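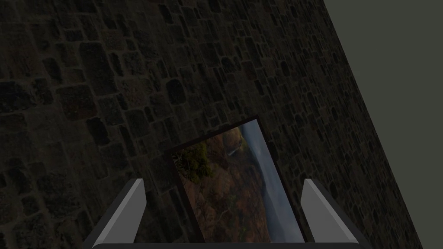 Rubble masonry is walling built of stone that has not been cut to a regular size or squared to a close tolerance. It is distinguished from ashlar, in which each block is dressed to flat beds and true joints before it is laid. The term covers a wide range of work, from field stones set in mud to roughly squared blocks laid in courses with lime mortar. Intermediate types are common. A wall of irregular, roughly rectangular stones, small squarish pieces alongside longer ones, with darker mortar lines between them and the courses left uneven, falls between random rubble and coursed squared rubble, and surveyors differ over which name to give it. In British practice the description usually follows the coursing first and the shape of the stone second.

Classification

Random uncoursed rubble uses stones as they come from the ground or the quarry. The mason selects each stone to fit the gap left by those already laid, and no continuous horizontal joint is formed. Random rubble brought to courses is similar, but the work is levelled up at intervals, often at the height of sills and door heads.

Squared rubble uses stones with roughly straight edges, dressed with a hammer. It may be uncoursed, in which case small stones known as snecks are set in to break up long vertical joints, or regularly coursed, with all stones in a course of the same height. Polygonal rubble, in which the face of each stone is worked to an irregular many-sided outline, is mostly found where the local stone has no clear bedding. Flint walling is normally treated separately.

Construction

Most rubble walls consist of two outer faces, or skins, with a core between them. The core, also called hearting, is made up of small stones and mortar. In good work it is packed by hand as the skins rise. In poor work it is tipped in loose after several courses have been laid, leaving voids which later allow the skins to part.

The skins are tied by through stones, which run the full thickness of the wall, and by bonders, which run from one face to beyond the middle. Where no stone of sufficient length is available, pairs of bonders are overlapped in the core. Earlier building manuals commonly ask for one through stone to each square yard of face. Sedimentary stone is laid on its natural bed, so that the layers lie flat under load. Stone set with its bed parallel to the face tends to flake.

Corners and openings are the weakest parts of a rubble wall and are generally formed in larger dressed stones, or quoins, laid alternately long and short. Brick quoins are used in districts where the local stone is too hard or too small to dress.

Mortar

Lime mortar was the usual material until the late nineteenth century. Earth mortars, sometimes with a small addition of lime, were used in the core of many walls that were pointed in lime on the face. Because rubble has wide and variable joints, the proportion of mortar is high compared with ashlar, and its behaviour governs that of the wall as a whole.

Joints are packed with slivers of stone known as pinnings or gallets. These reduce the volume of mortar, limit shrinkage and hold the larger stones steady while the mortar sets. Pinnings are often lost during repointing and their omission is a frequent cause of cracking in new joints.

Cement mortar is harder and less permeable than most building stone. When applied to a rubble wall it traps moisture behind the joint, which then evaporates through the stone and carries salts to the surface. The stone decays and the mortar is left standing proud.

Defects

The characteristic failure of rubble masonry is bulging, caused by the separation of one skin from the core. Water entering at the wall head washes out fine material, which settles and pushes the lower part of the face outwards. Other defects include settlement at shallow footings, spalling through frost, and root growth in the joints.

Bulges are repaired by taking down and rebuilding the affected area, or by stitching with stainless steel bars set in grout. Grouting of the core is carried out from the base upwards, in low lifts, to avoid forcing the skins apart.

The Darcombe walls

The boundary walls at Darcombe are often cited in regional accounts of the technique. They extend for 322 metres and enclose the former kitchen ground on three sides. The northern length is random rubble brought to courses; the remainder is uncoursed. A survey by Haris Bajwa recorded 79 surviving through stones, most of them in the northern length, and found an earth core over 300 millimetres thick at the base. Bajwa attributed the better condition of the northern wall to its bonding, the stone being the same throughout.

Repairs were carried out by the firm of Jacobs using stone from the quarry at Gatton. A length of 70 metres was taken down to its footings and rebuilt in lime mortar, work being limited to the months before October to avoid frost. The coping was relaid with a wider overhang on the outer side.

See also

Ashlar
Dry stone walling
Galleting
Quoin
Repointing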